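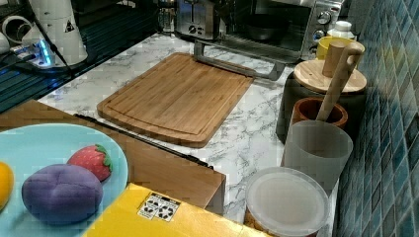
Cutting board, toaster oven and two-slot toaster, Lozano Street kitchen

About Clumora

Clumora plans and equips kitchen counters for furnished apartments and small shared workplaces. We work on the part of the kitchen between the sink and the end wall: the worktop, the small appliances that stand on it, and the containers and tools kept within reach. We do not build cabinets and we do not install plumbing or gas.

The company was set up in Bedurach by Yhon and Kevin Ñahui. Yhon had worked in appliance repair and Kevin in property maintenance, and both had spent a good deal of time in kitchens where the toaster had to be moved before anyone could slice bread. The first jobs were single counters for one landlord. We now look after 40 kitchens under annual agreements, most of them in town and the remainder within an hour's drive.

Our usual job is a straight counter about 2000 mm long with one end against a wall. Depth varies with the age of the building. Below 570 mm we will not place a toaster oven with a drop-down door facing the work area, and we quote for a different appliance or a different position.

Each job starts with a measured visit. We record the length and depth of the counter, outlet positions, the height to the underside of the wall cabinets, and what the people who cook there already own. A plan follows within seven working days. Most clients keep the larger part of their own equipment, and we prefer that they do.

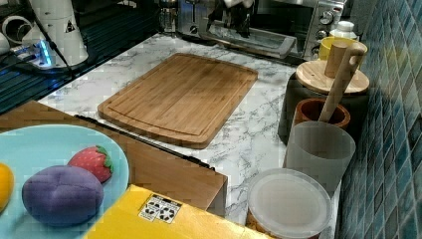

THE WORKTOP

The cutting board is placed first and everything else is planned from it. Our standard board is bamboo, with a juice groove on the upper face. It can be turned at an angle to suit the person using it, and the plan leaves clearance for that. Plates and trays in use go to the side of the board, on the counter or on an adjoining surface if there is one.

Containers stand in a single row along the wall. On the counter shown, the row includes a dark canister with a light wooden lid, a brown holder for the long-handled tools and a yellow mug. A single row keeps every item reachable without lifting another over it. Dry goods go in lidded containers, and we recommend a see-through body or lid where the contents are used daily.

Tool holders need a heavy base. A long wooden spatula will tip a light cup, particularly when it is the only thing in it. We test holders with one tool leaning before we add them to the supply list.

Behind the row we like a tiled wall. Small mosaic has more grout lines to clean than large tile, and we mention this at the planning stage, but we do not replace sound tile. The blue mosaic at Lozano Street was there when we took on the kitchen and has stayed.

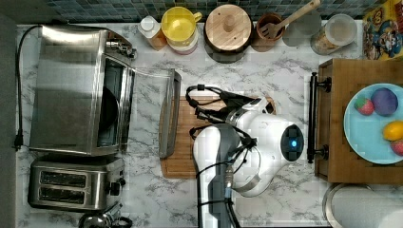

APPLIANCES

A toaster oven takes up its own footprint plus the reach of its open door. Both are drawn on the plan. With the door folded down, its outer edge should come to rest beside the board and leave the cutting area free. Control knobs have to be reachable without leaning across the open door.

The two-slot toaster goes next to the oven, with the lever accessible and the slots clear of any cabinet above. Cords run along the outer edge of the counter, away from the board. Kettles are kept at the appliance end too.

All items we supply are entered in Skaltolo, our inventory register, with the purchase month and the date of the last inspection. Clients receive a printed copy in July. Anything they own themselves is listed separately and is inspected on request.

PEOPLE

Yhon Ñahui: site visits and plans
Kevin Ñahui: installation and annual inspections
Yolanda Llanos: client accounts and scheduling
Selim Kırmızıgül: appliance testing and repair
Percy Chambi: supply list, boards and containers

Visits to the Lozano Street kitchen are by appointment through Yolanda. Please bring the length and depth of your counter and, if possible, a sketch showing the outlets.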